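Handheld gripper demos: how much background pattern is too much?
Forum > Data Collection > Manipulation

hukasel_ops
Posted Oct 22, 2018

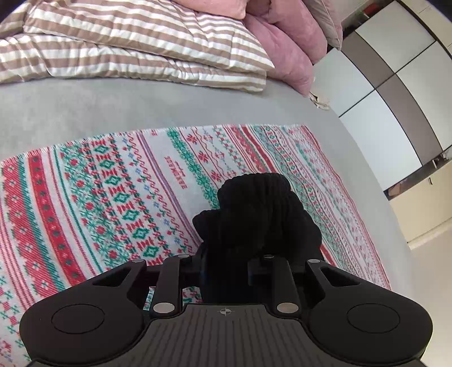
We are 217 episodes into a glove pick-and-place set and I would like opinions on background variety before we commit to the rest. The protocol asks for soft items on household surfaces, one item per episode, with a new surface every 20 episodes. The policy takes wrist camera images and gripper width as input and outputs relative pose. My concern is contrast. A black knitted glove between black fingertips is already a weak signal, and once the glove is up off a red, green and white throw with diamonds and stars in it, most of the strong edges in the image belong to the blanket. I ran a small baseline on the first 14 surfaces. Validation loss is fine on plain sheets and noticeably worse on anything woven with a motif. Do I drop the patterned surfaces, or collect more of them?

tern_dq
More of them. If loss is worse there, that is where the model is short of examples. Dropping them makes the number look better and the policy worse.

catex_user
Disagree in part. It depends on what the loss is measuring. With relative pose targets, a higher loss on patterned surfaces can come from noisier labels. Which tracker are you using?

hukasel_ops
Visum, default settings, with the Catex export script for alignment. No loop closure.

catex_user
Then check the trajectories first. Repeating motifs can give false feature matches, and diagonal bands of the same diamond are close to a worst case. Cloth also moves when you lift something off it, so part of your map is not rigid. I had a set of 401 episodes on rugs and tablecloths where the gripper appeared to slide sideways by a full pattern period. The video was normal. The labels were wrong.

tern_dq
Fair point, but that still isn't a reason to stop using the blanket. It's a reason to keep enough rigid background in view. In the posted image there are wardrobe panels and a mattress edge on the right side. The tracker should be able to hold on to those.

catex_user
Should, yes. They sit in the most distorted part of the lens. If the calibration is even slightly off toward the edges, those are the features I trust least. White panels also offer very little texture apart from the borders.

lowbench
Two separate questions here and they are getting mixed up.

1. Are the labels good? Replay the trajectory against the video and look at drift while the gripper is closed.
2. Is the visual input too hard? Train on the same labels with the background masked and compare.

If masking doesn't change the loss, it was never a contrast problem.

hukasel_ops
I can do both. Masking will be manual for the validation split. Automatic segmentation keeps merging the glove with the fingertip pads.

lowbench
That merge is worth writing down. If a segmenter can't separate them, expect the policy to rely on gripper width to decide whether it is holding anything. Record some failed grasps with the fingers closed on nothing, same blanket, same lighting.

marl_k
Has anyone tried lighter fingertip covers? We went to pale gray on the Lazarević project and grasp detection on dark textiles improved. You do have to keep the same covers on the deployed gripper.

tern_dq
Changing fingertips in the middle of a set splits it in two. I would not do it at 217.

marl_k
I would. 217 is small. Better to redo it now than in November with several times that many.

hukasel_ops
Results so far. Replay shows lateral drift on the patterned surfaces during the lift phase. It is small on most episodes and large on a few. Recalibrating the lens removed part of it. Masking made a slight difference – less than I expected.

catex_user
So mostly labels.

tern_dq
Mostly labels, and you keep the blanket.

hukasel_ops
Keeping it. The bad trajectories get rejected on a drift threshold, and I'm adding closed-on-nothing episodes for each surface. Fingertips stay black for this set. I'll run the gray covers as a separate set with the same glove.

marl_k
Please post the comparison when you have it. Include the threshold you settled on. Ours was set by eye and I have never been happy with it.

lowbench
Also log which side of the glove was up at the start of each episode. A folded thumb changes the grasp width and you will want to filter on it later.

hukasel_ops
Not logged at present. Adding a field for cuff direction too.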